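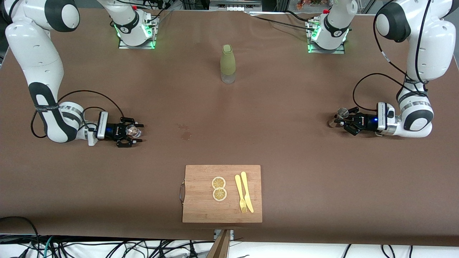 Minutes of the Programming Meeting, Kosberg Hall

Home | Calendar | Box Office | Rentals | Minutes

Posted in March by the Kosberg Hall booking office

The meeting opened at 6:30 p.m. The minutes of the previous meeting were approved with one correction: the bar closes at 11:30 on show nights, and the minutes had 11:00.

1. Ticket sales
The box office reported 2,961 tickets sold for the season so far. The Stodthorpe date sold 108 in its first morning. Sales for the brass night are slow, and the price will stay where it is until the posters are up.

2. Spring bookings
Coser has confirmed two nights and will play a different set each night. The band is bringing its own monitor desk and needs load-in from 2 p.m. Arnardóttir is confirmed as support for the first night only. The second support slot is open. Two local acts have sent recordings, and the booking office will reply to both before the next meeting.

3. Sound
The left front speaker buzzed through most of the last show. The cable was swapped and the buzz remained. Agreed to send the speaker out for repair and rent a replacement. The low ceiling under the balcony was raised again and no action was taken.

4. Seating
Agreed to put out 100 chairs for the acoustic night and leave the floor clear for all other dates.

5. Other business
Earplugs are to be kept at the coat check as well as at the bar. A request for an earlier start on school nights was held over.

The meeting closed at 7:50 p.m.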